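Diary of the Jollum Housing Co-operative
Wed 26 August

The quarterly inspection of the Dlamini building commenced at nine. All 89 units were entered, and residents of 71 were at home. The hot water fault reported in March has not recurred on the upper floors. Pressure on the ground floor remains below standard and has been referred again to Staduvent, whose contractor is to attend before the end of the month.

The shared kitchen was considered next. Residents have asked that cupboard space be reallocated and that personal utensils be stored apart from common ones. The request is approved. Mug stands and spatulas may remain on the table during the day.
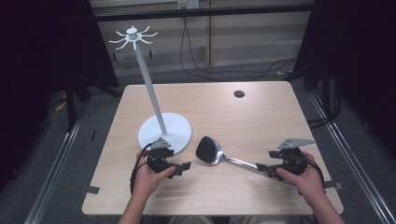
Photo: Jollum Housing Co-operative

Expenditure on the laundry refit stands at $3756, against which a deposit of $600 has been paid to Zuveck. The balance falls due upon delivery of the second dryer. The colour of the new flooring has yet to be settled, grey being favoured by most respondents.

The bicycle store was found unlocked at the time of inspection. A notice has been placed on the door. Rear stairwell lighting is satisfactory.

Comments

unit 14: Is the second dryer the gas one or electric?

Maree_T: Ground floor pressure was bad again this morning, please pass on to Staduvent.

gumleaf: Grey shows every bit of lint. Voting for green.

Contact the office | © Jollum Housing Co-operative | Back to top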